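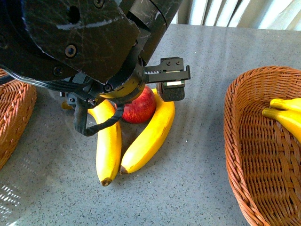
Two bananas and an apple on the speckled tabletop.

Werine Galley Cart, Half-Size
Refurbished aircraft meal trolley, out of airline service

Erkport Surplus > Cabin > Carts and Containers

Price: $139
Condition: Used, reconditioned
Ships from: Erkport warehouse

You have met this cart before. It was coming up the aisle at the exact moment you needed to go down it. The Werine half-size is the short one, built for the narrow galleys of single-aisle jets, and it spent its working life carrying chicken until the chicken ran out and then carrying pasta.

We buy them in batches when an airline changes its cabin fittings or stops being an airline. Each one gets stripped, degreased, fitted with new casters and checked for square. Then it goes on this page, where people buy it to hold wine, tools, vinyl records and, in the case of one customer in a very small apartment, everything he owned below the waist.

What you get

Aluminum body, one door, full-height latch. The door swings through far enough to lie flat against the side, because a door that sticks out into an aisle makes enemies. Runners inside for drawers or trays at seven heights. Four new casters, all swiveling. Red and green foot pedals: red stops it, green lets it go. Please learn this before you put the cart on a sloping driveway.

Two drawers are included. They are the plain gray kind. Extra drawers are $24 each and we nearly always have them, as airlines seem to have ordered them by the acre.

What you don't get

Dry ice. Tiny bottles. Any kind of certification to fly. These carts have been formally retired from aviation and the paperwork that let them on board stays with the previous operator. If you run an airline and are shopping here to save money, we would like to know which airline.

Condition, in plain terms

The carts are used and they look it. Expect dents on the lower corners, where they met seat legs, and shallow scratches on the sides, where they met each other. Some still have a galley position number stenciled on top. We leave it on unless you ask us to take it off, and about the same number of people ask us for one with a number as ask us for one without, so we have stopped having an opinion.

Grade A carts have light marks only. Grade B carts have at least one dent you would notice from across a room. Grade C is sold by phone, to people who have already been told. The price at the top is for Grade B. Grade A adds $100, which Fermín Espinoza in the workshop considers too little and most customers consider too much.

Finishes

Bare aluminum is standard. We can also powder-coat in white, navy, orange or a dark green that came from a cancelled Bister order and has outsold the other three put together. Painted carts take six weeks. We used to say four.

Fit and compatibility

The Werine half-size takes standard half-length drawers from most makers, including the Mkhize drawers we list under Containers. It will not take the older Mkhize trays with the rolled lip. They go in. They do not come out. Violeta Huenchumán has a cart in the back with one still inside it, and you are welcome to try.

Measure your doorway, then measure the space under your counter, and then subtract whatever the baseboard is doing. The cart was designed for an aisle and will go through any normal door. Counters are where the trouble starts.

Care

Warm water and dish soap. No bleach on bare metal. The casters want a drop of light oil every May, or whenever they begin to sound like the 6 a.m. departure.

From customers

"Arrived upright, which is more than I can say for the last thing I bought online. The latch is very loud. I have grown to like it." – Mirela Bittencourt

"Bought one for the print shop, then two more. The brakes work better than the ones on my car. One star off because the orange is extremely orange." – Baltasar Barrientos

"Smelled faintly of coffee for a month. Was this extra?" – Valentina Valdebenito

It was not extra.

Delivery and returns

Carts go out on a pallet, strapped and wrapped. The driver brings it to the curb and no farther. You can roll it from there, having first found the green pedal. Returns are accepted if the cart comes back in the same grade it left in. Painted carts are yours for good.

Stock and prices checked November 3, 2019.

Related items: full-size galley cart, Mkhize drawer, replacement caster set, galley latch (single), jump seat (call first)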